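4. Preparing a Chapbook File for Tondard

Complete these steps before uploading a manuscript to the press queue. 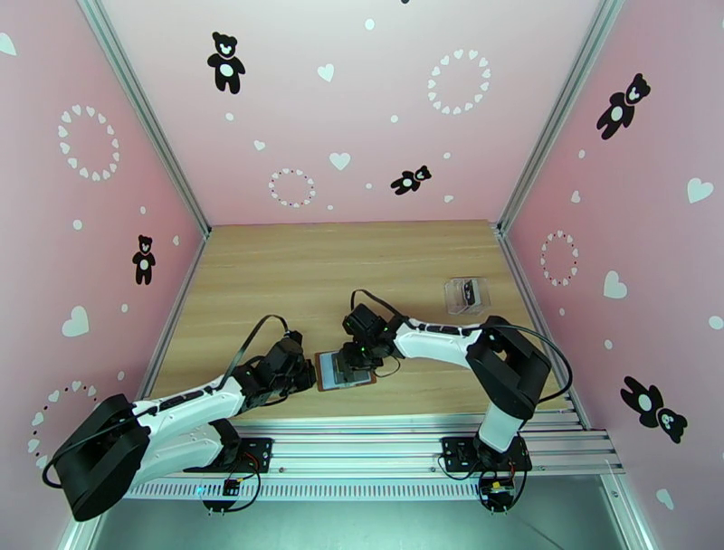 Text: Pritum Editorial Office

1. Set the page count. The limit for a stapled chapbook is 46 pages.
2. Enter the print run. The maximum is 200 copies.
3. Select Caldeira as the text face.

Caution: Changing the typeface after step 3 resets all line breaks in verse.
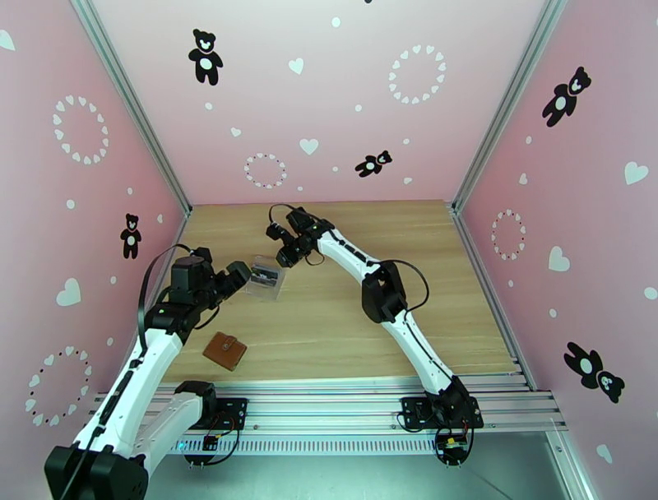

Ula notes that stanza breaks falling at the foot of a page should be marked by hand — the proof does not show them.

4. Select Submit Proof.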